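4.2 What people meant by "a clear counter"

I went into the Toledo visits thinking this would be the dull part of the study. Our diary sheet had a line asking each household to tick a box if the counter was clear at the end of the evening, and I had planned to use that tick as a simple yes or no and move on to the more interesting business of who did the clearing. Then I sat down with the first batch of sheets and the follow-up talks, and I had to give up on the tick pretty much at once (Anong Wannasri had warned me, in the margin of the draft protocol, in red).

The trouble is that a clear counter means very different things from one kitchen to the next. One woman in the Pudley apartments ticked the box every night for the whole study period. When I visited, her counter held a toaster, a fruit bowl, a stack of mail and a row of vitamins. I asked her about it, as politely as I could, and she looked at the counter and said, "Well, that's what lives there." A man two floors up never ticked it once. His counter had a kettle on it and nothing else, and he told me he couldn't call it clear while the kettle was out, but his wife wouldn't let him put the kettle away.

So I went back through the interview notes and started marking every place where a person explained why some object did or didn't count. I had 100 households to work with and 70 usable interviews, and I ended up with roughly 2,000 short remarks, most of them a sentence or less. Ningsih Chin coded half and I coded the other half, and then we swapped a portion and argued. We argued a lot about dish racks, which I'll get to.

The remarks sorted themselves into what I'm calling residents, guests and strays. A resident is a thing that has a spot on the counter and is meant to be there. A guest is out for a purpose and will go back when the purpose is over – the cutting board during dinner, say. A stray has no business being there at all, and somebody in the house is usually annoyed about it. I borrowed the word from Eulalia Espinoza's earlier work on hallways, where she used it for shoes.

Microwaves were residents in nearly every home that had one out. People hardly mentioned them unless I asked, and when I did ask, several seemed to find the question a bit silly. What they did bring up, without any help from me, was the door. An open microwave door bothered people far more than the microwave did. "It's like somebody left in the middle of a sentence," one grandmother told me, and I've thought about that every time I've heated up soup since. A few people said they would walk across the room to shut it even if they hadn't used it.

Small scales were harder. In the homes where somebody baked, the scale was a resident and might have its own corner. In the homes where it had come out for a diet, it was a guest that had overstayed, and people got a little sheepish talking about it. In one household the scale had been both within the same year, and the couple couldn't agree which it was now.

Plates with food on them gave us the clearest age split we found anywhere in the interviews. For the parents, a plate of food left out was a stray from the moment the eater walked off. For the teenagers it was still a guest, because they were coming back for it. I have notes on eight separate fights over this exact point, all of them reported by both sides, and in none of them did anyone argue about whether the plate was there. They were arguing about what kind of thing it was.

And then dish racks. Ningsih's position was that a rack is a resident and the dishes in it are guests, full stop. Mine was that the rack and its dishes get judged together, since people kept telling me the rack was "fine when it's empty" and "a mess" otherwise. We went around on this for most of September. Soledad Montecinos finally suggested we stop choosing and code the rack twice, once as an object and once as a place, and that is what Table 3 does. It makes the table longer than I'd like, but it let us keep a pattern we would have lost: people who dried by hand treated the rack as a guest even when it never left the counter, and people who let things air-dry treated it as furniture.

I should say something about location here. Residents were pushed back to the wall or into a corner wherever there was room. The same bottle of oil could be a resident at the back and a stray at the front, and people would slide it a few inches with one finger while they talked to me, as if to settle the matter. In the Grurside homes, where the counters were shorter, this sorting broke down and people relied much more on lids, trays and the tops of other things. Venkatesh Thampi thinks the tray deserves a paper of its own. He's probably right, and he's welcome to write it.

For the rest of the analysis, then, the original tick is used only as a record of whether a person felt done for the evening. The resident, guest and stray codes carry everything else. Figure 4 has the sort of mixed counter I kept bringing up in our coding meetings, with most of the trouble spots from this section on one surface. Section 4.3 takes up who does the sorting, and what happens when two people in the same kitchen are working from different lists.
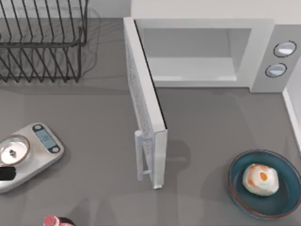

Figure 4. A mixed counter seen from above (computer rendering), with dish rack, scale, open microwave and a plate of food.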